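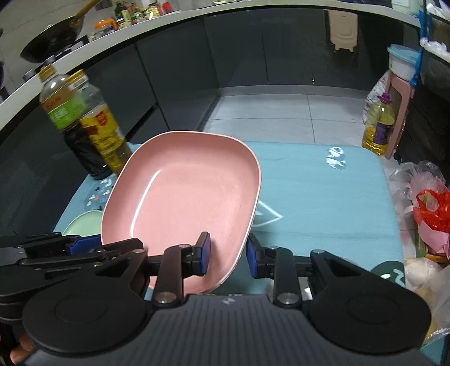
Blue pads on the hand tool, kitchen floor, July

Writing this up while it is fresh, with tea, because the last time I left it until morning I had lost half of what I meant to say and Lakshmi had to remind me of the rest. We have been going back and forth for weeks over which fingers to keep on the hand-held gripper, the blue pads we have now or the gray ones from Hoarau, and the kitchen work has pushed me a good deal closer to an opinion.

The pink plate is the one that taught me the most. It has a shallow rim and rounded corners, so there isn't a great deal to get hold of, and the two linkages want to come in from left and right whether or not the plate is sitting square to you. I ended up with one pad pressing on the lower front rim and the other on the right rim, pinching across the corner, with the plate tilted a little toward me. It isn't the grasp I would have drawn on the whiteboard. I had the two straight sides in mind, pads nicely opposite each other. But when you are crouched over a mat with bags at your elbow you take the rim that is offered, and I would like the robot to learn from that kind of grasp as well as the tidy ones. Cleiton thinks we should be stricter and throw those out. We had a friendly argument about it over lunch and did not settle it.

How the blue pads feel in the hand

Good, on the whole! I find I squeeze less than I do with the Hoarau pads. The gray ones are a touch thicker and give more, and at first I loved that, it felt gentle, but on a thin rim the pad folds over the edge and you can't feel when you have it. With the blue ones there is a clear moment of contact that comes back through the trigger. Emerson, whose hands are much larger than mine, says he notices no difference in feel at all and only cares that the blue ones are easier to swap, so take my enthusiasm with a pinch of salt.

What I don't like is what happens on a corner pinch like the one above. The force from the two sides doesn't line up, and the plate wants to pivot. You can correct it with the wrist, and I do it without thinking, but the Oraretti arm back in the lab is slower at that sort of correction than a person and I worry we are teaching it to rely on something it hasn't got. Lakshmi's suggestion is to replay a handful of the corner pinches on the arm at half speed and see which way the plate turns before we collect any more of them. I think she is right and I should have thought of it myself.

The view from the tool

Gillespie asked me to write something about the camera, as he has to decide whether we move to the Grernix unit. So, Gillespie, my impressions, for what they are worth.

The wide lens earns its keep. From down by the mat I get both finger linkages, the whole pink plate, and then the kitchen going back to the counter, with the wok on the stove and the row of jars along the back. There are plenty of fixed edges to track against: the counter, the cabinet handles, the thin lines between the floor tiles. The step stool shows up too. I had been afraid that working this low would leave us with nothing but cloth.

The price is the stretching toward the sides. The bottles on the left lean over as if they were being blown about, and the countertop turns into one long bow. We know this and we undistort for it, but Cauã pointed out that our correction was fitted on the checkerboard held near the middle, and he doesn't trust it out where those bottles are. I would like him to redo the fit with the board pushed right out to the edges. If that fixes the lean, I see no hurry about the Grernix. It is a nice little camera, but it has a narrower view, and on the bench I kept losing one finger or the other.

Then there is glare. The inside of the plate is matte, which I had counted on, and still there is a bright streak running along the left inner wall. For a person that is nothing. For the rim detector it could well be a second rim, and a more convincing one than the real thing. I haven't run the detector on these yet, so please don't quote me – it is only a worry at this point.

Clutter, and why I'd leave it

I did think about clearing the floor beside the mat. The bags on the right (a clear crinkled one, a red mesh one and a pale one with food in it) are exactly the sort of stuff that confuses a segmentation model, and the big jug of oil with the purple cap is not far behind them. But every dataset we have from the lab bench is far too clean and we have complained about it ourselves, so it would be silly to go to a kitchen and then make it look like the bench.

The green plate is a case of its own. It is partly tucked under the pink one, at the left edge, and that overlap is worth having more of. With the gray pads I found it hard to take a top plate without nudging whatever was under it, as the thick pad wants to get in between. The blue ones seem better in tight places, though I would want a proper side-by-side before putting that in a report. Cloth counts as well: the little panda printed on the teal mat may get picked up as an object. Cauã has a soft spot for it and has asked that it not be masked out.

Against the Gorko

For completeness, since Emerson will ask. The Gorko hand gripper is still in its case under the bench and I did take it out for comparison before all this. Its jaws stay parallel, which makes it lovely on boxes and cartons, and it is lighter on the wrist. On plates I don't get on with it. The jaws are deep and they want to swallow the rim, and by the time you have closed on it you are pushing against the table as well. The linkage fingers on ours come round from the sides and leave the front more open, so I can see what I am gripping. I'd keep the Gorko for the grocery tasks and stop trying to make it do dishes.

I will admit that I am used to our tool and not to the Gorko, and that probably colors this whole section. Lakshmi has hardly used either. It might be worth giving both to her and keeping quiet while she tries them.

Where the count stands

We have 1,912 usable demonstrations with the blue pads, against the 2,000 we promised ourselves for July. Of the ones in there, 48 are marked as corner pinches, and that mark was made by eye by me, so somebody else should go over them. If Cleiton wins his argument and they come out, we are further off than we look, and I'd rather know that soon than in the last week.

The Hoarau set is much smaller and was collected almost all by Emerson, so comparing the two sets directly would partly be comparing Emerson with me. I don't know how to get around that except by having each of us do some of both, and I'm willing if he is.

To do, in no particular order

Cauã: refit the lens correction with the board out at the edges, and look at whether the leaning bottles straighten up.

Lakshmi and me: replay corner pinches on the Oraretti arm, half speed, pink plate first. Borrow the other plate from the bench so we have a spare if it gets dropped.

Emerson: a short session with blue pads, then gray, same objects, same order. Please write down which pads you have on before you start – we both forgot last time and spent an evening guessing.

Gillespie: no decision needed on the Grernix until the refit is done, unless the loan has to go back sooner. Could you check the date with them?

Cleiton: have a look through the 48 and tell me which ones you would honestly throw away. I suspect it's fewer than you think, but I'll go along with a fair reading of them.

Me: run the rim detector on the pink plate and see what it makes of that streak. Also order more of the small screws for the pad brackets, as I am down to 2 in the tin.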